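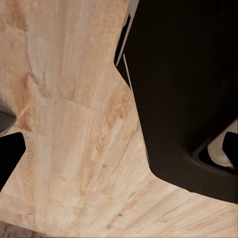

Sun 1 December
by Leonie Koller

So I've spent pretty much the whole weekend in my pajamas arguing with a simulated gripper, and my mother has stopped asking what I'm doing up there. Fair enough! I'm not sure I could have told her.

Where we are: the club has to hand in its first block of runs before the February round, and our bit (mine and Marlies's) is the pick task in the simulator. Wooden table, one arm, two black fingers, a small thing to grab. Kurek, which is the team from across the river, already has theirs in. Gotirmont too, probably, they always do.

Friday night I set the start height wrong. I typed it in as 20 when the file wanted meters, and the arm shot off somewhere above the roof of the world and stayed there for the whole run. I laughed for a good minute and then remembered I'd queued 190 of them. All in the bin.

Saturday was better. I redid the config with coffee and the window open, and the first runs came out looking sane. The thing I keep getting stuck on is the wrist camera. We only get that one view for the training, no side camera, and when the hand is low over the table it's mostly wood grain and finger. I like the grain, I've looked at it so long I could draw it from memory, but the network seems to like it too. Marlies thinks it's learning the table instead of the task. She wants to swap the texture every few runs, plain gray, tiles, whatever, so it can't lean on the wood. I said that would take forever to set up and she sent me a finished script 20 minutes later. Typical Marlies Nägeli. I haven't forgiven her yet.

We tried it this afternoon on a call, with her brother practicing trombone behind her. With five textures the grabs got worse, a lot worse, the fingers kept closing next to the thing. She says that's normal and it needs more data. I say we have a laptop that sounds like a hair dryer after 8 runs. We're both right, I think, so the plan is to leave it going overnight at her place, where the computer is in the hallway and only the dog has to listen to it.

Oh, and the name. We need a team name for the form and I've been calling us Gulla in the folder names since September (it was a typo and then it stuck). Marlies wants Woka. I put Gulla on the form. She can read about it here.

Still to do before Tuesday: write half a page on how we picked the finger width, ask if we're allowed to submit more than 1,000 runs or if that's the cap, find out who has the login for the shared drive now. And my chemistry sheet, which has been under the laptop all weekend keeping it level.

Hair still wet, going to bed.

Last updated Sun evening, fixed a typo (not that one)

Comments

marlies: I CAN read about it here. Woka is a much better name and you know it. Overnight run is going, the dog has moved to the kitchen

tbone_brother: the trombone was good though

Petra: We had the same trouble with the table last year! Try changing the light as well as the texture, it helped us more than the tiles did.

leonie: @Petra ooh, thank you, trying that tomorrow after school. Did you change it every run or just now and then?

Petra: Every run. Slow, but it was fine once we stopped watching it.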